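Sleeping by day, working by night

An interview with Kenza Chraibi, night baker

Sat 3 March

When I call Kenza Chraibi it is five in the afternoon, and for her this is morning. She has a coffee in her hand and asks me to wait a moment until she closes the kitchen door. She has worked nights at the El Fassi bakery in Trutby for 12 years. Before that she was in a hotel laundry, also at night, so in total she has spent a big part of her adult life going to bed when her neighbors go out.

"People ask me always if I am tired," she says. "I tell them, you are tired also, I see you on the bus in the morning. We are all tired on that bus, only I am going in the other direction."

Her shift starts at ten in the evening and finishes at six. The first hours are for the dough that was prepared the day before, then come the flat breads, and the sweet things are at the end. There are four people in the night team. The oldest, Mostafa Zerouali, taught her the work, and she speaks about him with much respect and a little bit of complaint.

"Mostafa does not talk before midnight. In the first month I thought he was angry with me. I went home and I said to my sister, I will lose this job. Then one night he put a chair for me next to the oven, because it was November and the door to the yard did not close well, and he went back to his table. He still did not talk. But I understood it was fine."

I ask how she came to night work in the first place. She says that it was money at the beginning. The hotel paid more for the night hours, and she had a small daughter and wanted to be at home when school finished. Her mother slept in the apartment with the girl. The daughter is now 21 and studies in Prurnik, and Kenza could change to the day team if she wished. The owner, Ashraf Belkadi, has offered it to her twice.

"The first time I said I will think. The second time I said no. In the day there are customers, the telephone, deliveries. At night there is the bread and there is the radio. I am not a person who likes to be interrupted."

Sleep is the subject on which she has most to say. She laughs when I mention the advice that one finds in magazines, but she has read it, and she has tried the greater part. In the first years she went to bed directly after work, at seven, and woke up at eleven with a headache. Later she tried to divide the sleep in two parts, some hours in the morning and some before the shift. She did this for one winter and stopped.

"With two sleeps you have two times to be in a bad mood. My daughter told me this, she was small, and she was right."

Now she comes home, eats something warm, usually soup, and sits for an hour. She does not look at the telephone. Then she sleeps from eight until three or a little later. On her free nights she keeps almost the same hours, and she thinks this is the part which other people find most strange. She has missed weddings. She went to one with her work shoes in a bag and left before the cake.

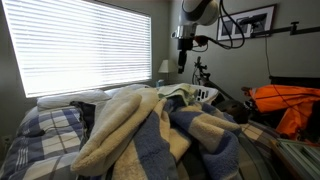

Daylight through closed blinds.

Light is a question on which night workers do not agree. Some of her colleagues cannot sleep if there is one line of sun on the wall. Binta Ajayi, who joined the team after some years as a nurse assistant, has put thick dark cloth over her bedroom window and a second one over the door. Kenza did the same in her old apartment and did not like it.

"I woke up and I did not know if it was three in the afternoon or three in the night. I was standing in the corridor with my coat on. After that I took it away. I prefer to have some light and to cover my eyes with a scarf. But this is me. Binta sleeps like a stone in her cave and she is never late."

Noise is harder. A person can close a curtain, she says, but cannot close the street. The building opposite was renovated last year, and for 18 weeks there was drilling from nine in the morning. She went to speak with the foreman. He was polite and could change nothing, but he wrote on a paper for her the days on which there would be only painting, and she planned her free nights after this paper. She still has it on the refrigerator.

I wanted to know if her neighbors understand. Most do now, she says. A woman on the second floor, Keerthana Kurian, takes in her packages so that the bell does not ring, and Kenza leaves a bag with bread on her door handle on the way home. They did not make an arrangement about it. They see each other perhaps one time in the month, on the stairs, and one of them is always in slippers.

The health questions she takes seriously. The doctor at the Tetwood clinic sees her each year and has asked her to watch her blood pressure and to walk in daylight. So she walks, from half past three until five, along the canal and back over the market if it is open. In winter this is nearly all the sun she gets. She does not pretend that the work is good for the body.

"If my daughter says to me, I want to work at night, I will not tell her no. I will tell her to do it for some years and then to look again. I did not look again. I was busy, and then I was 39, and then I was older than this."

Before we finish I ask what she likes most in the night itself, and I expect to hear about the silence. She thinks for a while. Then she tells me about the hour between four and five, when the first trays are cooling and the delivery driver has not come yet. They open the yard door, all four of them, and eat the breads that have come out with a wrong shape. Mostafa makes the tea. At this hour he talks, mostly about football, and it is difficult to stop him.

"Also the walk to the bus," she adds. "In summer there is already light and there is no person. I smell of sugar. The dogs come to me."

She looks at the clock and says that she must go out while there is still sun. She has also to buy onions.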